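Ostik Wavy-Quilt Down Puffer — Tan

Pirkesmont Outdoor Resale / Coats & Jackets / Down

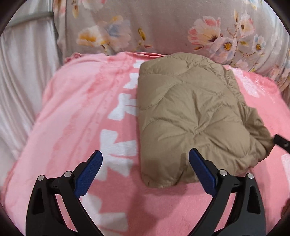
The tan Ostik, folded, on the pink fleece blanket.

Price: $160
Condition: very good, pre-owned
In stock: 2
Ships from: Brernau warehouse
Listing updated Nov 4, 2025

The short version

Warm, light, easy to fold. Tan, matte finish, wavy stitch lines instead of the usual straight rows. Two left in this color and we don't expect more before spring. Same down fill as the Isah vest, just more of it and with sleeves.

Details

Color: tan (the maker calls it "oat" on the tag, it's tan)
Shell: matte, a little crinkly to the touch
Quilting: curved baffles, rounded and puffy
Fill: down
Length: hits at the hip on most people
Zipper: two-way, full length
Pockets: two outside with zippers, one inside, open top
Hood: none on this model
Cuffs: elastic, soft
Lining: same color as the shell

Sizing

One medium, one large. Runs a bit big. Between sizes, go down unless you wear a heavy sweater under it. Sleeves are on the long side — fine for tall people, everyone else pushes them up.

Chest on the large, measured flat, is in the size chart at the bottom. Please measure a coat you already own and compare. Saves you a return, saves us a box.

About the wavy stitching

Gets asked a lot. Does it lose down? Not in our experience. The curved lines make bigger pockets than a narrow straight baffle, so the fill moves around a little more, and after a few weeks in a closet it can look flat in spots. Shake it, pat it, done. If one area stays flat give it a low tumble (see below).

The crinkle is the fabric. Doesn't iron out, please don't try.

Folding and storing

This one doesn't come with a stuff sack so here's how we do it in the shop. Lay it face down on something soft, a bed is best. Zip it first. Sleeves across the back, one over the other. Bottom hem up to the middle, then fold once more toward the collar. Tuck the loose edge under. You get a fat rectangle that fits on a shelf or in a carry-on.

Don't squash it flat for months. Vacuum bags are fine for a trip, bad for a whole summer. A cotton pillowcase works great and keeps the dust off.

Folds will show when you first open it. Hang it overnight and most of them drop out.

Washing

Cold, gentle, front loader if you have one. Down soap, not regular detergent. Zip everything up. Rinse twice.

Dry on low with a couple of clean tennis balls. Takes forever, plan on a whole afternoon. Stop and break up clumps by hand every so often. If it still feels heavy it's still wet inside, put it back in. No bleach, no fabric softener, no dry cleaning on this one.

Both coats were washed and dried in October before they went on the shelf.

Flaws we found

Medium: small pull in the lining near the left pocket, you can feel it but it doesn't go through. Inside label is faded.
Large: slight shine on one cuff. Zipper pull was replaced, its black, the orginal was tan.

No stains, no odor, no feathers poking through on either one. Checked by Oluwatosin Garba.

What buyers said

"Wore it to every soccer practice this fall. Wish it had a hood but I knew that going in." — medium, tan

"Lighter than I thought it'd be. Color is warmer in person. Large was big on me, exchanged it, no trouble." — large, navy

"Folds up way smaller than my old parka, finally got my closet shelf back." — medium, navy

Shipping and returns

Flat rate $12. Goes out folded in a paper mailer, no hanger. Returns within 39 days, tags don't matter but it has to be clean and no pet hair please. Return postage is on you unless we got something wrong.

Local pickup at Brernau is free. Email first — the coat rack is in back and someone has to dig it out.

Size chart, measured flat, in inches

Medium: chest 23, length 26, sleeve 25
Large: chest 25, length 27.5, sleeve 26

Also in down

Isah quilted vest, gray
Ostik wavy-quilt puffer, navy (sold out, email for the waitlist)
Ostik long puffer, black

Questions about this item go to Garba Ajayi at the coats desk. Put "tan Ostik" and your size in the subject line so it doesnt get lost.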